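사업 안내 > 지원 과제 > 공동작업장 제작 지원 > 진행 보고

Iturra 주방 보조 로봇 팔 제작 과제 제2차 진행 보고

수신: Dostov 기금 제작지원 담당
발신: Brerncombe 공동작업장 Iturra 과제팀

1. 보고 범위

본 보고서는 Dostov 기금의 제작 지원을 받아 Brerncombe 공동작업장에서 수행 중인 Iturra 과제의 제2차 보고 기간 실적을 정리한 것이다. 제1차 보고에서 승인받은 계획에 따라 이번 기간에는 모의 주방 환경의 구축, 물체 집기 시험, 실물 작업대 제작 준비의 세 항목을 진행하였다. 예산 집행 내역은 별도 서식으로 제출하며, 본문에서는 집행과 직접 관련된 변경 사항만 다룬다.

과제의 목표는 제1차 보고와 동일하다. 공동작업장 회원이 함께 쓰는 주방에 고정식 로봇 팔 한 대를 설치하고, 조리대 위에 흩어진 물건을 집어 지정된 자리로 옮기는 기능을 구현한다. 조리 자체는 과제 범위에 포함되지 않는다. 설치 이후의 운영 주체와 유지비 부담에 관한 사항은 Punville 분소와의 협의가 끝나는 대로 별도 문서로 보고한다.

2. 모의 환경 구축

실물 팔을 구동하기 전에 모든 동작을 모의 환경에서 먼저 확인한다는 원칙을 유지하였다. 공동작업장의 전기 용량과 안전 구획이 아직 확정되지 않았고, 야간에는 건물 규정상 구동 장비를 켜 둘 수 없다. 모의 시험은 이러한 제약을 받지 않으므로 회원들이 퇴근 후 시간에도 이어서 수행할 수 있었다.

환경은 주방 한 곳을 기준으로 구성하였다. 조리대 상판에는 어두운 색 대리석 재질을 적용하고 창과 벽, 냉장고를 배치하였다. 팔은 조리대 모서리 쪽 받침 위에 고정하였다. 상판의 무늬가 복잡하면 물체의 윤곽을 구분하기 어렵다는 의견이 초기 검토에서 나왔으나, 실제 주방에서도 단색 상판만 쓰이지는 않으므로 무늬를 그대로 두기로 하였다.

물체 목록은 87종으로 확정하였다. 양념통, 컵, 종이 타월과 같은 주방용품 외에 동물 모형과 잎 모양 물체를 의도적으로 포함하였다. 주방용품만으로 시험할 경우 원통형에 가까운 형상에 결과가 치우친다는 점이 제1차 보고 심사에서 지적된 바 있다. 다리나 꼬리가 길게 뻗은 모형은 무게중심과 외곽선 중심이 크게 어긋나므로, 집는 지점을 정하는 절차를 점검하는 데 적합하다고 판단하였다.
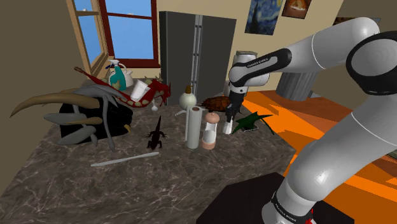 그림 1. 모의 주방 환경: 물체가 밀집한 조리대와 FRANKA EMIKA 표기가 있는 로봇 팔

물체의 배치는 시험마다 새로 생성하였다. 성긴 배치와 밀집 배치를 구분하여 기록하고, 밀집 배치에서는 다른 물체 위에 얹힌 경우도 허용하였다. 처음에는 물체가 서로 겹치지 않도록 간격을 강제하였으나 그 조건에서는 실제 공용 주방의 상태와 차이가 크다는 의견이 많아 기간 중반에 규칙을 변경하였다. 변경 전후의 결과는 합산하지 않고 따로 보관하고 있다.

조명 조건은 한낮과 저녁을 가정하여 나누었다. 그림자 방향에 따라 물체의 높이를 잘못 추정하는 사례가 있어, 높이 추정값을 한 시점의 영상에만 의존하지 않도록 절차를 수정하였다. 이 수정에 예상보다 긴 시간이 들었고, 그에 따라 이동 경로의 속도 조정 작업은 다음 기간으로 넘겼다.

3. 집기 시험 결과

이번 기간에 수행한 집기 시도는 모두 2,493회이며, 기록 정리와 재확인을 포함한 회원 투입 시간은 131시간이다. 시도마다 대상 물체, 접근 방향, 손가락 벌림 폭, 중단 사유를 기록하였다. 성공 여부의 판정은 물체를 들어 올린 뒤 지정된 위치에 내려놓을 때까지 유지하였는지를 기준으로 한다. 들어 올리는 데까지만 성공한 시도는 실패로 분류하였다.

성공률은 본 보고서에 기재하지 않는다. 규칙 변경 이전의 기록과 이후의 기록이 한 표에 섞여 있던 기간이 있어 현재 분리 작업을 진행 중이며, 분리가 완료된 수치를 제3차 보고에 수록할 예정이다. 다만 실패의 유형은 현 단계에서도 구분이 가능하므로 아래에 기술한다.

가장 빈번한 유형은 누워 있는 물체에 대한 접근 오류이다. 서 있는 양념통은 위에서 수직으로 내려가 옆면을 잡으면 되지만, 기울거나 누운 양념통은 몸통과 뚜껑의 굵기가 다르고 면의 각도도 일정하지 않다. 손가락 한쪽이 먼저 닿으면 물체가 회전하여 반대쪽 손가락이 빈 곳을 잡게 된다.

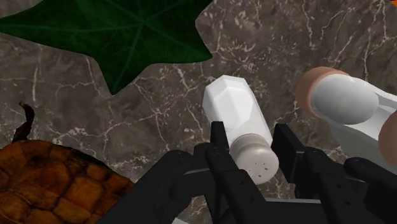 이 문제에 대해서는 두 손가락의 접촉 시점을 맞추는 방안과, 접촉 직후 짧게 멈추어 자세를 다시 계산하는 방안을 함께 검토하였다. 전자는 계산이 단순한 대신 물체 위치의 오차에 민감하고, 후자는 시도당 소요 시간이 늘어난다. 과제팀은 당분간 후자를 기본으로 채택하고, 소요 시간의 증가분은 이동 구간에서 보완하기로 하였다. 이 결정은 실물 시험에서 물체 파손을 줄이는 데에도 유리할 것으로 본다.

두 번째 유형은 인접 물체의 간섭이다. 목표 물체 옆에 여유 공간이 없으면 손가락이 내려갈 자리가 확보되지 않는다. 현재는 접근이 불가능하다고 판단되면 시도를 중단하고 다음 물체로 넘어가도록 하였다. 방해가 되는 물체를 먼저 옮기는 기능은 당초 계획에 없던 것이나, 공용 주방에서의 쓰임을 생각하면 필요하다는 의견이 다수이다. 계획 변경이 필요한 사항이므로 제5항에서 별도로 요청한다.

세 번째 유형은 얇고 평평한 물체이다. 상판에 붙어 놓인 잎 모양 물체의 경우 손가락 끝이 상판에 먼저 닿을 우려가 있어 하강 한계를 보수적으로 설정하였고, 그 결과 대부분 집지 못하였다. 포크와 같은 식기류도 같은 범주에 넣어 관리한다. 손가락 끝의 형상을 바꾸는 방안은 실물 제작 단계에서 시제품을 만들어 비교한다.

4. 현장별 진행 상황

실물 작업대의 제작은 Punville 분소의 목공실에서 맡는다. 받침 구조의 도면은 검토를 마쳤으며, 상판과 받침을 분리하여 운반할 수 있도록 체결 방식을 변경하였다. Brerncombe 본소의 출입문 폭이 도면 기준보다 좁다는 점이 실측 과정에서 확인되었기 때문이다. 변경에 따른 추가 자재비는 기존 예비비 범위 안에서 처리한다.

전원 배선은 본소 관리 규정에 따라 외부 전기 업체에 의뢰하였다. 비상 정지 버튼은 작업대 앞쪽과 출입구 쪽에 각각 설치하며, 설치 위치는 Iturra 과제팀이 제시한 동선도를 기준으로 한다. 팔의 도달 범위를 바닥에 표시하는 작업은 작업대가 반입된 이후에 시행한다. 모의 시험은 팔의 위치와 조명을 달리한 배치로 본소에서 계속하고 있다.

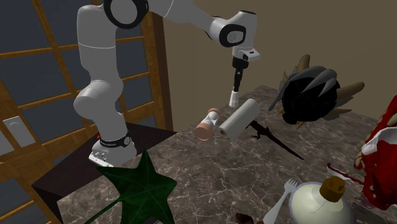

Brerncombe, 2월

본소에서는 이번 달부터 누운 원통형 물체를 집중 시험 대상으로 지정하였다. 종이 타월과 양념통처럼 굵기가 다른 물체가 나란히 놓인 경우를 별도 항목으로 두고, 어느 쪽을 먼저 집을지 정하는 순서 규칙을 비교하고 있다. 가까운 것부터 집는 규칙과 주변 여유가 큰 것부터 집는 규칙을 같은 배치에 번갈아 적용하며, 비교가 끝나기 전까지는 어느 쪽도 기본값으로 삼지 않는다.

기록 담당 회원의 부담이 특정 요일에 몰리는 문제가 있어 기록 양식을 간소화하였다. 중단 사유는 자유 기술에서 선택식으로 바꾸고, 선택지에 없는 경우에만 서술하도록 하였다. 기존 기록도 같은 양식으로 옮기고 있으나 초기의 서술 가운데 의미가 불분명한 항목이 남아 있다. 해당 항목은 임의로 분류하지 않고 미분류로 표시한다.

신규 회원을 대상으로 한 안내 교육은 모의 환경 조작에 한정하여 실시하였다. 실물 팔의 조작 교육은 안전 구획의 점검이 완료된 이후에 시작하며, 교육을 이수하지 않은 회원은 구획 안에 출입할 수 없다. 교육 자료는 Punville 분소에서도 동일하게 사용한다.

5. 변경 승인 요청 사항

가. 방해 물체를 먼저 옮기는 기능을 과제 범위에 추가하고자 한다. 추가 예산은 요청하지 않으며, 이동 속도 조정에 배정된 인력의 일부를 전용한다.

나. 손가락 끝 시제품의 제작 수량을 늘리고자 한다. 얇은 물체용과 원통형 물체용을 구분하여 비교할 필요가 있다. 재료비는 소모품 항목에서 집행한다.

다. 실물 작업대의 반입 시기를 전기 공사 완료 이후로 조정하고자 한다. 당초 계획은 공사와 반입을 병행하는 것이었으나, 작업 공간이 협소하여 동시 진행이 어렵다는 업체의 의견이 있었다.

6. 다음 기간 계획

다음 기간에는 분리 작업을 마친 시험 결과의 제출, 순서 규칙의 비교 완료, 작업대 조립과 수평 점검을 수행한다. 실물 팔의 첫 구동은 속도를 제한한 상태에서 물체 없이 실시하고, 이후 깨지지 않는 물체부터 순차적으로 적용한다. 모의 시험의 물체 목록 가운데 실물로 구할 수 없는 모형은 크기와 무게가 비슷한 물건으로 대체하며, 대체 목록은 구동 전에 Dostov 기금에 제출한다.

제5항의 승인 여부는 작업대 반입 일정에 영향을 주므로, 검토 결과를 과제팀 대표 연락처로 회신하여 주시기 바란다.

작성: Brerncombe 공동작업장 Iturra 과제팀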